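Section 2: Installation and First Use
Stiramia Countertop Dishwasher, Model 325
Revised September 24, 2023

Read this section before you connect the appliance. It covers placement, the water and drain connections, the empty test cycle, and the first load. Program descriptions and fault codes are in Section 4.

2.1 Choosing a location

The appliance must stand on a flat, rigid surface that can carry its full operating weight. The weight is printed on the rating plate inside the door. Do not place the appliance on a folding table, a wheeled cart, or a glass surface.

The minimum vertical clearance under wall cabinets is 17 inches, measured from the counter to the lowest point of the cabinet, including any light fixture or trim. The side vents must not be covered. The rear hoses need enough room to bend without kinking.

Other requirements:

The location is indoors and not exposed to freezing temperatures.
The drain hose reaches the sink without an extension.
The power cord reaches a grounded outlet without an extension cord.
The door can be lowered to its fully open position.

CAUTION: Do not install the appliance over a cooktop or directly next to an open burner. Heat will deform the door seal.

2.2 Unpacking and leveling

1. Cut the straps and lift the carton straight up off the base tray.
2. With a second person, lift the appliance by the recessed grips at the bottom of each side panel. Do not lift by the door handle.
3. Set the appliance in its final position.
4. Open the door and remove the foam block from the lower rack. Remove the tape from both spray arms.
5. Turn each spray arm by hand. It should move freely through a full circle.
6. Place a level on the door sill, side to side. Adjust the front feet until the bubble is centered.
7. Repeat front to back. A slight tilt toward the rear is acceptable. A tilt toward the door is not.

Note: Keep the foam block. The pump is not braced without it, and the appliance must not be shipped or moved by vehicle unless the block is back in place.

2.3 Water connection

The appliance can be supplied in two ways: from the faucet with the quick-connect adapter, or from the cold water valve under the sink with the fixed connection kit. The fixed connection kit is sold separately by Besson parts dealers. Supply pressure must not exceed 50 psi. If the pressure at your faucet is higher or is not known, install a pressure regulator ahead of the inlet hose.

To use the quick-connect adapter:

1. Unscrew the aerator from the faucet. Clean the threads with a dry cloth.
2. Check that the rubber washer is seated in the adapter. If the faucet has internal threads, fit the threaded ring first.
3. Screw the adapter onto the faucet by hand. Do not use pliers on the adapter body.
4. Run the faucet for a short time into the sink to flush loose scale out of the line.
5. Turn off the faucet. Pull down the collar on the inlet hose, push the hose onto the adapter, and release the collar.
6. Tug the hose lightly. If it comes off, the collar has not latched – repeat step 5.
7. Turn on the cold water slowly and look for drips at the collar and at the rear inlet.

CAUTION: Never release the collar while the faucet is on. Turn off the water, press the pressure relief button on the side of the collar, and then remove the hose.

Note: Pull-out spray faucets are not suitable. The spray hose is not built to hold constant pressure and may fail behind the cabinet.

2.4 Drain connection

The drain hose is attached at the factory. The free end is fitted with a hook that hangs over the edge of the sink.

1. Route the hose behind or beside the appliance without sharp bends.
2. Hang the hook over the sink edge so that the outlet points down.
3. Secure the hook with the suction clip. Wet the clip before pressing it to the sink wall.
4. Confirm that the end of the hose stays clear of standing water. If the end is submerged, waste water can be drawn back into the tub.

Keep the sink strainer clean. A blocked sink will overflow during the drain phase, and the appliance has no means of detecting this.

2.5 Electrical connection

Plug the power cord into a grounded outlet that matches the rating plate. The outlet should be on a circuit with ground fault protection. Do not cut off the grounding pin and do not use an adapter that bypasses it. If the cord is damaged, it must be replaced by a Wakley service technician or another qualified person.

The display lights up for a moment when power is first applied, then goes dark. The appliance is now in standby.

2.6 Empty test cycle

Run one complete cycle with no dishes before first use. This rinses out residue from factory testing and shows whether the connections are sound.

1. Remove all paper, tape, and loose parts from the tub.
2. Check that the filter is locked. The arrow on the filter handle lines up with the mark on the tub floor.
3. Turn on the water supply.
4. Close the door until it clicks.
5. Press Power, then select Rinse.
6. Press Start. Filling begins after a short delay.
7. Watch the hoses during the fill phase and again during the drain phase.
8. When the cycle ends, turn off the water and open the door. A small amount of clear water around the filter is normal and keeps the pump seal from drying out.

If water appears under the appliance, unplug it, turn off the faucet, and see Section 4 before you try again.

2.7 Preparing new kitchenware for the first load

New utensils, racks, and holders are often packed with film, adhesive labels, or a light coating of oil from manufacture. Film and paper must be removed before the items go into the tub. Loose film is carried to the filter by the wash water and will stop the drain pump. Label paper breaks down into pulp and settles in the spray arm openings.
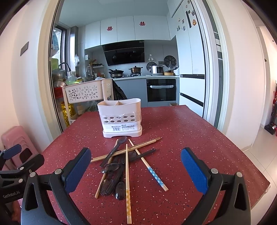 Utensil caddy in clear film, label on the lower front. Remove both before washing.

Peel labels off while they are dry. If adhesive remains, rub it with a little cooking oil, wipe with a paper towel, and wash the spot by hand with dish soap. Solvents and lighter fluid must not be used on anything that will be placed in the appliance.

Check each item for a dishwasher-safe mark. Items with wooden handles, glued joints, or unmarked plastic should be washed by hand.

2.8 Loading

1. Scrape off food scraps. Pre-rinsing is not required except for egg and cooked starch.
2. Place plates in the lower rack, facing the center.
3. Place cups and bowls with the open side down and at an angle.
4. Load forks and spoons in the cutlery basket with handles down. Load knives with blades down.
5. Lay long utensils flat on the fold-down shelf. A handle that hangs through the rack will block the lower spray arm.
6. Turn both spray arms by hand before closing the door.

WARNING: Keep knives and other sharp items away from the front of the basket. Children can reach this area when the door is open.

2.9 Detergent and rinse aid

Use only detergent made for automatic dishwashers. Hand dish soap produces foam that can leak past the door seal. Powder and gel are both acceptable. Tablets are acceptable in the Normal and Heavy programs only. The Quick program is too short to dissolve them.

To fill the rinse aid dispenser, turn the cap counterclockwise, pour until the indicator turns dark, and close the cap. Wipe up any spill inside the door. The dispenser is set at the factory to the middle position. If glasses show streaks, lower the setting by one step. If they show water spots, raise it by one step.

2.10 After the first wash

Leave the door slightly open when the cycle has ended and let the load cool before you remove it. Unload the lower rack first. Water that collects on the bases of cups can otherwise drip onto the plates.

Remove the filter, rinse it under the faucet, and lock it back in place. Do this after each of the first few loads, then weekly. Check the adapter collar again at the same time – the washer compresses slightly with use, and the adapter may need to be tightened by hand.

2.11 Registration and parts

The serial number is on the rating plate. Copy it onto the card at the back of this manual before you contact service. Replacement washers, adapters, and drain hooks can be ordered from the Londby parts counter by quoting the model number and the part name as written in Section 5.

Technical editor: Gaëtan Moulin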